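Marker cubes on homemade grippers: pose jumps whenever I turn my wrist

Asked by Seren Maddocks in Workshop Builds
Viewed 1753 times

We're building a pair of hand-held grippers in our shared workshop, on the theory that if you record enough humans putting things in boxes, an arm will eventually take the hint. Each one has a marker cube mounted above the hand. Tracking is lovely until I roll my wrist past a certain point, and then the software decides my right hand has teleported to the far side of the table. Left hand does it too, less often, presumably out of politeness.
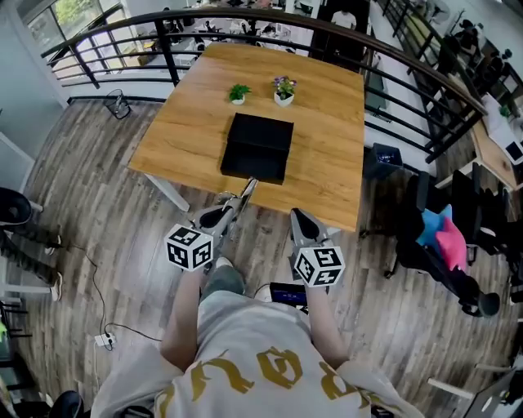
Do the two cubes need different marker IDs?

Give every face on both cubes its own ID, and write down which is which before you glue anything. If two faces share a number, the software has no way to tell left from right and will pick whichever it likes that minute.

I've already done that, so please don't make it your whole reply. Cubes were printed on an office printer and stuck on with glue stick. The camera is on auto exposure.

Amanuel Woldegiorgis
Accepted

You've listed your own problems in the last two sentences, which saves everyone time.

Measure the printed squares with calipers. Mine came out undersized because the print dialog had "fit to page" ticked, and I spent a Sunday blaming the math. Then fix the exposure at something short and add light until the picture stops looking like a cave. Motion blur eats the corners first, and the corners are all the solver has.

The big jump is usually the flip you get when only one face is visible nearly square-on. Two tilts fit the same corners almost equally well. Solve for the whole cube as one rigid object, and throw out any pose that leaps farther than a hand could between two readings. 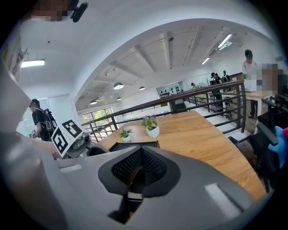
Gripper and marker, with the table and plants behind.

Also check the cube mount for wobble. If you can wiggle it with a finger, the tracker can see you doing it.

Covadonga Arroyo

Matte paper!! Glossy gave me a white smear across one face every time I went under a lamp. Glue stick is fine until August, then the corners curl.

Valentin Lemaire

Have you tried restarting it? Worked for my Favov, although that's a coffee machine.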